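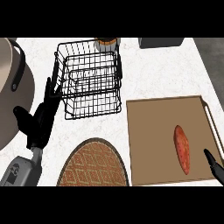
Print this page | E-mail this page

From Fleece to Mitten: How Wool Becomes Yarn
Wandthorpe Wool Museum – Learning Pages for Ages 8 to 11

A woolen mitten begins on the back of a sheep. Before anyone can knit with wool, it must be cut, sorted, washed, combed and twisted. These pages explain each step. Words in CAPITAL LETTERS are listed again in the word list near the end.

What is wool?

Wool is a kind of hair. It grows from the skin of a sheep in the same way that hair grows from your head, but it behaves differently. Most wool fibers have a natural wave called CRIMP. If you gently pull a single fiber of wool, it becomes straight. When you let go, it springs back.

Crimp is one reason wool clothes are warm. The wavy fibers cannot lie flat against each other, so small pockets of air are held between them. Air that stays still is very good at keeping heat in. A thick wool hat is really a hat full of air.

The outside of each fiber is covered with tiny overlapping scales, like the tiles on a roof. They are too small to see without a microscope. The scales help the fibers grip one another, and this makes wool easier to spin than many other materials.

Step one: Shearing

Cutting the wool from a sheep is called SHEARING. Most sheep are shorn once a year, in spring or early summer, when the weather is warm enough for them to go without a heavy coat. The flock that supplies our museum has 200 sheep and is shorn at the end of April.

A trained shearer uses electric clippers or hand shears and works close to the skin. A skilled shearer can do the job in a few minutes, and the wool comes away in one large piece called a FLEECE. A careful shearer keeps the sheep still and calm throughout. The wool starts to grow again right away.

Step two: Sorting

Wool is not the same all over the sheep. The shoulders and sides usually have the finest, softest wool. The wool on the back legs is often coarser. Wool from the belly tends to be short and dirty.

The fleece is spread out on a table with the outside facing up. The sorter pulls off the dirtiest parts around the edges, a job known as SKIRTING. The rest is divided by how fine it is and how long the fibers are. Soft wool may be used for baby clothes and scarves. Strong, coarse wool is a better choice for rugs.

Step three: Washing

A new fleece feels greasy. Sheep produce a natural wax called LANOLIN, and it helps rain run off their coats. The fleece also holds dried sweat, dust, seeds and bits of grass.

Washing raw wool is called SCOURING. The wool is soaked in hot water with soap or detergent, lifted out, and soaked again in clean water. It must not be rubbed or stirred hard. Heat and rubbing together make the scales on the fibers lock tightly, and the wool turns into a solid mat. This is called FELTING. If somebody in your family has ever shrunk a wool sweater in the wash, it felted.

The lanolin does not have to be wasted. It can be collected from the wash water, cleaned, and used in hand creams and lip balms.

Step four: Carding and combing

Clean, dry wool is full of tangles. To open it up, workers use a pair of flat brushes called CARDERS, which are covered with short wire teeth. A little wool is placed on one carder and the other is drawn across it several times. The fibers spread out into a light, even sheet, which is then rolled off into a soft tube called a ROLAG.

In a mill, a carding machine does the same work with large turning rollers. The Fadier carding machine in our lower gallery has rollers of several sizes. It once supplied the spinning rooms at Skavport, where 117 people worked.

Some wool is combed as well. Combing takes out the short fibers and lays the long ones side by side. Yarn made from combed wool is smooth and strong. Yarn made from carded wool is fluffier, and usually warmer for its weight.

Step five: Spinning

Spinning means pulling the fibers out into a thin line and twisting them together. You can try this with a pinch of cotton from a cotton ball:

Pull the cotton slowly until it starts to come apart. It is very weak.
Take a new pinch and pull it out a little at a time, twisting it between your finger and thumb as you pull.
Hold both ends and tug gently.

The twisted piece is much harder to break. Twisting presses the fibers against each other, and they grip.

The oldest spinning tool is the DROP SPINDLE, a stick with a round weight on it. The spinner sets it turning and lets it hang from the wool, and the twist travels up into the fibers. People have used spindles for thousands of years, often while walking or watching over animals. The spinning wheel came much later and made the work faster. The spinner turns the wheel with a hand or a foot, and the new yarn winds onto a BOBBIN.

Step six: Plying

A single strand of spun wool often wants to curl up and twist back on itself. To balance it, two or more strands are twisted together in the opposite direction. This is called PLYING. Yarn made from two strands is called 2-ply. Plied yarn is rounder and stronger than a single strand, and it wears better in things like socks.

Look closely at the cut end of a piece of yarn. If you untwist it with your fingers, you can find out how many strands were used.

Step seven: Dyeing

Wool can be dyed before it is spun or afterward. Long ago, most dyes came from plants and insects. The root of the madder plant gives reds and oranges. Weld gives yellow. Woad and indigo give blue. A dyer who wanted green would often dye the wool yellow first and then dip it in blue.

Many dyes need a helper called a MORDANT, which fixes the color to the fiber so that it does not wash out. Alum is one of the most common. Today most yarn is colored with dyes made in factories, and the shades can be matched from one batch to the next. Even so, knitters are advised to buy all the yarn for a project at one time and to check that the dye lot number on every label is the same.

Finished yarn is wound into a ball or into a long loose loop called a SKEIN. The sample skein in the Vandenberghe Room holds 500 yards of fine yarn and may be handled by visitors.

Word list

Bobbin – a spool that holds yarn or thread
Carders – brushes with wire teeth, used to open up wool
Crimp – the natural wave in a wool fiber
Drop spindle – a hanging stick with a weight, used for spinning
Felting – when wool fibers lock together into a mat
Fleece – the whole coat of wool from one sheep
Lanolin – the natural wax in a sheep's wool
Mordant – a substance that helps dye stay in the fiber
Plying – twisting strands of yarn together
Rolag – a soft roll of carded wool
Scouring – washing raw wool
Shearing – cutting the wool from a sheep
Skein – a loose loop of yarn
Skirting – removing the dirty edges of a fleece

Things to find at home

With an adult's permission, look at the labels in your coats, hats, gloves and blankets. Which ones contain wool? Some may be made of wool mixed with another fiber, such as nylon or cotton. The label will give the share of each. Read the washing instructions too, and see whether the wool items ask for cooler water than the others.

Teachers may copy these pages for classroom use. Page last reviewed 02/11/2019.

Print this page | E-mail this page

© Wandthorpe Wool Museum. All rights reserved. | Contact the Learning Department | Back to top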